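Workshop > Storage > Metal bins

Apr 13, 2026

The grey bin from Clivard has been on the bench since October. Sloping sides, flat floor, 570 mm across the top. Small parts slide to the bottom and stay there, so I limit it to loose odds and ends and sort it every 24 days. The floor scratches easily. I wipe it with a damp cloth and leave the marks alone.

Recent posts
Shelf brackets, 2 sizes compared
Relabelling the Tilenport drawers 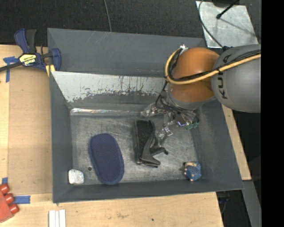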